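Category: Pets & Home — Opinion

The case for the indoor cat is well established. Less often discussed is the owner's duty to keep that cat occupied. A full bowl and a clean litter box meet the minimum — they do not fill a day.

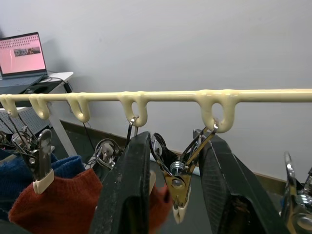
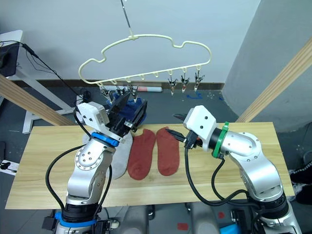
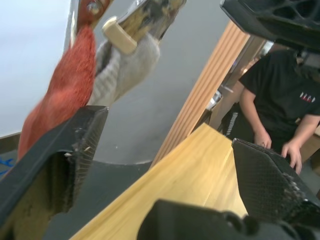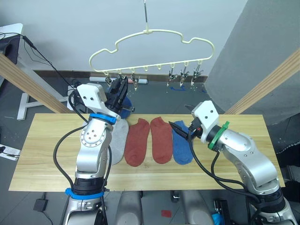 Cream-colored hanger with metal clips, second and fourth pictures.

Shelters should ask adopters to commit to two play sessions daily, and should put that request in writing. Leonie Plattner of Gerkholm has argued for this since December. We share her view.

Contact Gerkholm | © 2018 Gerkholm | Back to top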